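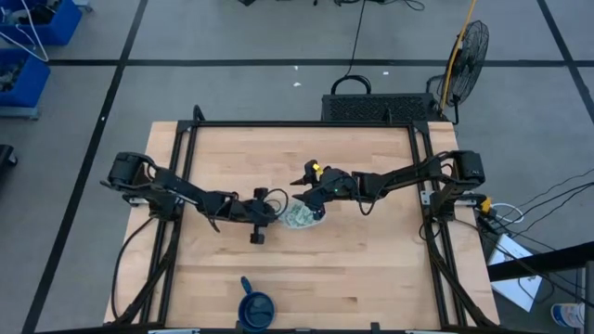

Home Explore Log in

Hudimeck says you show their arms a job by remote control and the arms pick it up. 700 demos for one chore. I have questions. 1/5

Who counts as a good teacher? Two people steering the same pair of arms will grab soft stuff two different ways. Lucero's write-up skips that. 2/5

Soft stuff is the hard part. A block stays a block. A tuft of fluff changes shape every time you pinch it.

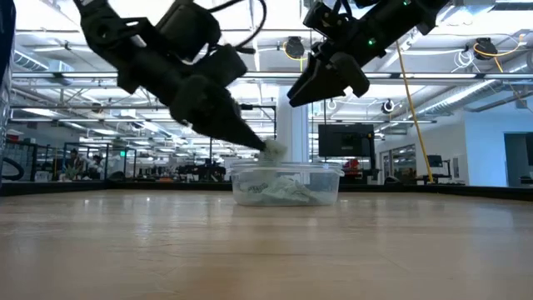 And the person steering can't feel the pinch, at least on the rigs I've tried. So what is the robot learning, my guesses? 3/5

Fladik threw out 12 demos and kept 400. I'd rather see the 12. 4/5

Show me a new container on a new table, then we'll talk. 5/5

We use cookies. Accept / Manage

© Zuladmont Contact Back to top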